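Skenora Laboratory Diary
Bin Picking Software, November

The morning session was given over to the grasp planner. The build from the previous evening was installed on the Erport workstation shortly after 8:00 a.m., and the regression set was run in full before the arm was enabled. Of 958 recorded bin views, 329 returned a first-choice grasp different from that of the old build. This was more than expected. A review of the changed cases showed that most involved shiny or clear items, where the depth map has holes and the new filling step now supplies a surface.

It is not yet clear that the supplied surface is always a good one. In several views the planner placed a grasp point on filled depth well above the true floor of the bin. The confidence score for filled pixels has therefore been lowered, and the planner is now required to find measured depth under at least one finger before a candidate is passed on.

Work then moved to the KUKA arm and the metal bin. The contents were mixed on purpose: a round metal container, clear plastic items, toy blocks and several small pieces that segment poorly when they touch.
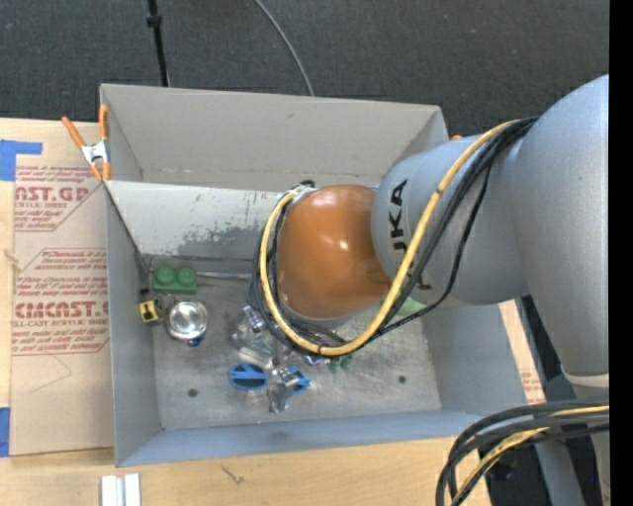 The collision model also required attention. Sidari, our motion planner, treats the bin as five flat plates, and the sloping panel inside the back wall had been left out of the model altogether. Approaches toward the rear were being approved with less clearance than the log reported. The panel has now been entered as a separate body. Planning time rose slightly and remains within the limit.

The cables on the arm are still represented by a single padded cylinder. This is adequate for vertical approaches - it is doubtful for large wrist rotations. A penalty on wrist travel was added as a temporary measure, and a ticket was opened in Husar for a proper treatment.

The regression set was run again at 4:30 p.m. with both changes in place. The number of differing first choices fell to 228. These have been exported for labeling, and the old build remains the default until the labels are returned.

Outstanding: the timestamp offset between the depth stream and the joint states, which was noted last month and has not been looked at.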